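Handling & Cells, session 8: the two-arm plate drop
Notes to go with the talk. Bring these to the lab, you'll want the list at the end.

Read before the session if you can. If not, skim the middle bit.

What this one is about
Last time — faults in a single arm. Joint limits, lost home position, the gripper that thinks it's shut. Today, faults that need two arms. Neither arm breaks a rule of its own, neither controller logs an error until late, and you still end up with a cracked plate and a stalled wrist.

Case is from the Mevance cell, December. Songül Akyol was running it, Hemi Mudgway was on the stop button. Job: both arms take one plate, lift together, carry it over to the rack, lower it in. Cell software was Stero, in-house, two copies of it running, one per arm. Remember that, it matters.

What happened
Cycles 1 to 7 fine. On cycle 8 both grippers closed, left arm started its lift, right arm did not. Plate tipped. Left arm kept going because its own path was clear as far as it knew. Right arm was still holding on and got dragged upward until its wrist joint tripped on load. Then the right gripper let go (default on a trip, see below) and the plate swung, hit the rail and dropped.

Hemi hit the stop. Good. But by his own account the plate was already on its way down. Time from first tip to trip in the log was 3 seconds, so there was a chance to catch it and he was watching the wrong arm. No blame — he'd been told to watch the left, which had been the jumpy one all morning.

Why it happened
First guess in the room was the gripper. Wrong. Pads were fine, grip force fine, both closed.

Second guess was the plate, too slippy. Also wrong, same plate did seven good lifts.

Actual cause: the "go" message. Left arm sends "I have it", right arm sends "I have it", each waits for the other, then both lift. Right arm's copy had been restarted after cycle 7 and came back up with an old setting, so it was waiting for a message under a name the left arm no longer used. Left arm got its answer and went. Right arm sat there holding, waiting. For ever if you let it.

So it's a handshake fault. Write that down, it comes up again in session 11 with the conveyor.

Things that made it worse
— No timeout on the wait. An arm that is gripping something shared should never wait without a limit.
— Left arm did not check that the right arm was moving, only that it had said yes. Once.
— On a trip the gripper opened. Somebody chose this for a good reason (fingers trapped) but with a shared load, opening one side is the worst thing to do. We'll argue about this in class. Defne Türkmen thinks open is still right, I don't.
— Speed was set to 100 percent. For a test run! After a restart! Slow first cycle after any restart, always.
— Nobody wrote down the restart. We found it from the log two days later.

What was changed
Wait now has a limit, then both arms hold still and call for a person. Each arm checks the other's position all the way up and stops if they drift apart. One settings file for both, read at start, and the two copies compare before anything moves. Gripper holds on a trip if the load is marked shared, with a manual release by hand on each side.

Ravindran Kurian tested the fix by pulling the message cable on purpose halfway through a lift. Both arms froze. He did it again at slow speed with a tray from the Vivville job, same result. That's the sort of test I want in your write-ups: break it deliberately, say what you broke, say what you saw.

The moment to look at
Most of the risk sits at the shared grip, before the lift. Once the plate is in the air you have very little time. Look at the set-up and ask where you would put your eyes, and what each arm knows about the other at this point.

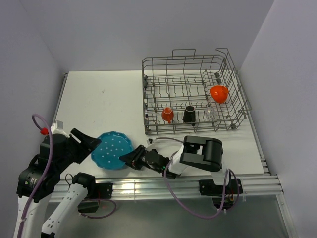 Two grippers at the rim of the plate, rack behind and to the right.

Points for discussion
Start with the rack. A plate going in has to get past what's already in there, so a late stop is not harmless, it can leave the load hanging over the glass and mugs. Where would you make the arms pause?

Then the cables. They hang in loops near the wrists. Not the cause in the Mevance case but Hülya Ekinci's group lost a morning at Dursun to a snagged loop and the log looked very simillar: one arm late, the other pulling. How would you tell the two apart from the log only?

Last, the rails at the sides. Hard edges, fixed, and the plate in our case found one. Padding or a different path?

Before you run in the lab
Check both copies started from the same file.
First cycle slow, hand on the stop.
One person per arm watching. Swap every few cycles, people drift.
Write down every restart, even the boring ones.
Nothing breakable until the pulled cable test has passed. Use the plastic tray.
If one arm moves and the other doesnt, hit stop, don't wait to see.

Write-up: one page, cause first, then what you ruled out and how. Hand in to Songül's tray by 4 pm the day after your slot.

Handling & Cells course notes — questions to Songül Akyol, lab office — © course team, copy for class use — Back to top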